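Subject: Re: [skevby-dye] Madder gone brown again
From: Horațiu Gavrilă
Date: 4 August 2018

Dear Ula, and dear everyone else who has been reading along quietly,
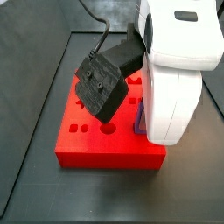
I'm sorry to have taken so long over this. I wanted to look through my old notebooks before answering, and then of course I sat down with them and read far more than I needed to (there is a whole page about a blue that I'd completely forgotten!).

Ula wrote:
> I followed the Skevby recipe to the letter, or thought I did,
> and my madder has come out the colour of strong tea. It's the
> second lot since March. The wool was washed and mordanted with
> alum as usual. I kept the pot at a gentle simmer for two hours.
> Is it my water, or have I bought bad roots?

I very much doubt it's the roots. If they came from Ardeleanu, as mine do, they are lovely stuff and I've yet to have a poor bag from them. I would look at that gentle simmer first. Madder is happy at a heat where you can see steam but no bubbles at all, and once it goes past that the browns start to come out of the root and sit on top of your red. My pot has a thick bottom and carries on warming for a good while after I turn the ring down, so I turn it down early and go and do something else nearby.

Your water may be playing a part too. Ours up here is hard as nails, and the reds are better for it. When I stayed at my sister's, where it is very soft, I got a sort of tired orange until I put a pinch of chalk in the pot. Do try that on a small skein before you risk the good wool.

One more thing, and forgive me if you do this already. I soak the chopped root overnight in cold water, pour that first water off into a jar and keep it for yellows. It smells a bit, so put a lid on.

As for the brown skeins, please don't throw them out. Plodard used to knit hers up with cream and they made the nicest winter hats, and I still have one, rather moth-eaten at the back now. I'd be glad to swap you about 20 grams of my red for some of your tea colour if you'd like it for stripes.

Let us know how the next pot goes, and do tell me what you decide about the blanket.

Warmest wishes to all,
Horațiu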